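Thursday, Dandcombe bench, fruit sorting

Came in a bit before nine and had the place to myself for a while, which was lovely. Ayman had left the leader arms zeroed (thank you!), so I only had to warm up my wrists and get going. I recorded 16 demos before lunch and threw out 2, both my own fault for rushing the approach with the left arm.

The kiwis are still my favorites to teach with. The fuzz gives the fingers something to hold, and if I come down slowly from straight above I hardly have to think about it. The plum is another story: I keep wanting to squeeze early, and then the policy learns to squeeze early too, bless it.
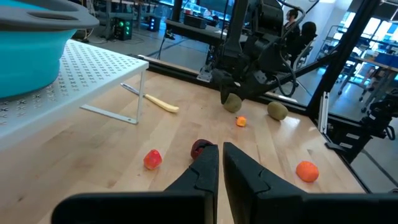 Left wrist view

Khrystyna-Mariia and I went over the morning's clips together, and she thinks I should keep the left gripper open and still while the other arm is working. I'd been letting it drift about whenever my hand got tired! We'll try her way for the next batch and see whether the handovers to the bowl get any calmer.

Total on the Okach drive is now 3382 episodes. Still to do: relabel the early kiwi runs, and ask Ayman about the lag on the right pedal.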